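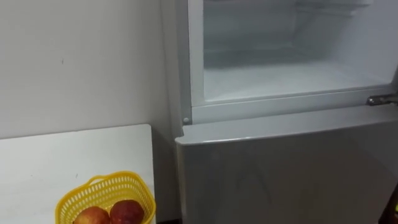 Two red apples in a yellow basket, next to an open fridge. In or out?

Do apples belong in the fridge?

Ask five grown-ups and you will get five very sure answers. "Always in the fridge." "Never in the fridge." "My gran kept hers in the shed." They can't all be right, so let's be suspicious of everybody, me included.

Start with what an apple is up to. It has been picked, but it is still alive. It takes in oxygen, uses up its own sugar and slowly gets older and softer. Cold slows all of this down. So the "always" people have a point: an apple in the fridge usually stays crisp for weeks, and one left in a warm kitchen in August can go soft in days.

Then there is the gas. Apples give off something called ethene, which you can't see. It tells some fruits and vegetables to hurry up and ripen. People say one apple will ruin everything near it. Hmm. Will it? A green banana may well turn yellow faster beside an apple, but a jar of jam won't care at all.

And a basket with holes in the sides? You may hear that the holes keep fruit fresh. They do let air move about, which helps stop damp collecting. They don't make anything cold. I wouldn't call a basket magic.

Don't take my word for any of it. Try this:

Get 2 apples of the same kind, about the same size, with no bruises.
Put one in the fridge and leave the other on the table.
Every Wednesday, give each a gentle squeeze and write down what you feel.
When one goes soft, stop and ask a grown-up to cut both open.

Is that proof? Not quite. Perhaps one apple was older when you bought it. Shiela Evangelista's class in Bondham used 54 apples for that very reason — and they still argued about the results.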